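4.2 Folding and tidying on the bed

The bench tasks in Section 4.1 were chosen to be easy to score. The bed tasks were chosen because people do them at home every day and would gladly hand them over. A cloth has to be picked up, stretched, laid flat, folded and put away, and at each of those stages it can take a shape that it has never taken before. We think this is one of the most enjoyable problems in the whole field, and we hope the results below make a few readers want to try it.

All demonstrations were recorded with hand-held two-finger grippers at our Murkport site. A person holds the gripper and does the chore, and the view from behind the fingers is what the policy later learns from. The collection for this section comes to 1,853 demonstrations on the bed, with both small cloths and long ones. Flinditel, our training code, treats every demonstration the same way whatever the size of the cloth, and we did not trim failed grasps out of the middle of a recording. If the person dropped an edge and picked it up again, the policy saw that too.

Long cloths were the harder case by a good margin. With a small cloth the gripper can find a corner, lift it and be fairly sure of where the rest will go. A long piece pulled across soft bedding drags, twists and gathers wherever it likes. The material between the fingers also hides the point where it is being held, so the policy must judge the tension from the shape of the cloth further away (Figure 6).
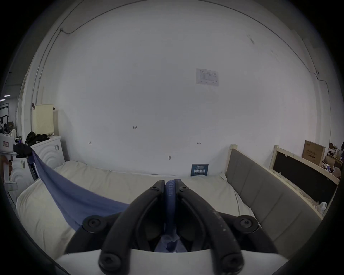

Figure 6. A long blue cloth drawn across the bedding, its near end running beneath the left gripper finger.

We trained two policies on the same data. Filip plans one hand at a time and waits for the first to finish before it moves the second. Nika plans both hands together. We had expected Nika to win everywhere, and it did not. On small cloths the two were so close that we would not want to argue for either. On long cloths Nika was clearly better, mostly because it would keep hold with one hand while reaching with the other, where Filip let the first end go slack.

Over both policies and all cloth sizes we ran 123 trials on the robot. A trial counted as a success if the cloth ended up folded, with no edge hanging over the side of the bed, after no more than three grasps by either hand. By that measure 90 trials succeeded. Most of the remainder failed at the first grasp, where the fingers closed on the bedding along with the cloth. We find this result very encouraging. Bedding and cloth are both soft, both wrinkle, and in poor light can look much the same, and a policy with no sense of touch still told them apart most of the time.

Fast movement is a second source of trouble. People doing chores swing their arms between one job and the next, and while they do, the view smears. Our first instinct was to throw those stretches away. We kept them in the end, as the policy needs to learn how to travel from the basket to the bed as well as what to do on arrival, and a blurred view with nothing between the fingers is a perfectly good sign that it is time to look for the next thing to pick up. Dropping the blurred stretches from training made Filip hesitate after each release, sometimes for so long that the trial had to be stopped.

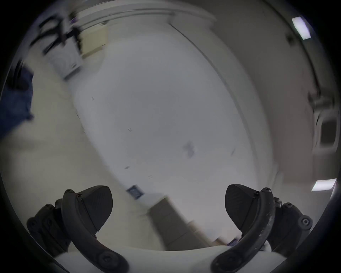

One reader of an earlier draft objected that a person can fold a cloth in a few seconds with their eyes on the television, and asked why anyone would wait for a machine that needs several tries and a clear bed. The objection is fair, and our answer is that speed matters less here than it does on a shop floor. A robot that folds slowly while the household is out is still a help. Being left alone is the harder demand. Neither policy can yet be trusted with a whole load of washing, and neither copes with clothes turned inside out, which were left out of the collection altogether. The same reader doubted that blurred footage could teach anything, and the comparison above was added in reply.

We also looked at where the help of a second hand mattered most. In the demonstrations the second gripper is often used for nothing more than holding a fold in place, and we were slow to see the value of this. Watching the recordings again, we noticed that our best folders hardly ever left a fresh fold alone. They kept light pressure on it, or pinched a corner and lifted it slightly to check that the layers had stayed together. Nika picked up the habit without any prompting from us, and it was a delight to see it appear on the robot for the first time. Filip never did.

A last point concerns clutter. The bed stood close to the washing machines, with clothing and a laundry basket left on top of them, and we made no attempt to tidy this away for the recordings. Homes look like that. Policies trained on our earlier, cleaner set failed as soon as a dark garment came into view. The ones reported here took no notice of it unless it lay on the bed itself.

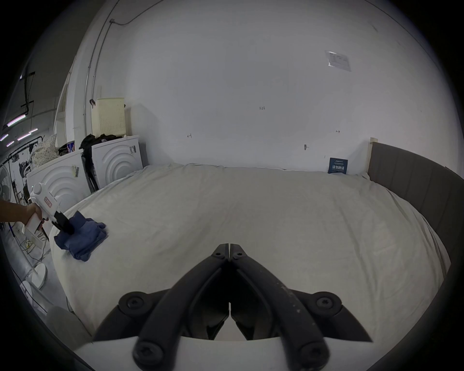
4.3 Wiping and putting away

The wiping tasks use the same grippers and the same training code, with one change to the way a trial is scored. A surface can be wiped for ever, so we stop the trial once the cloth has passed over every part of it and leave the question of cleanliness to Section 5.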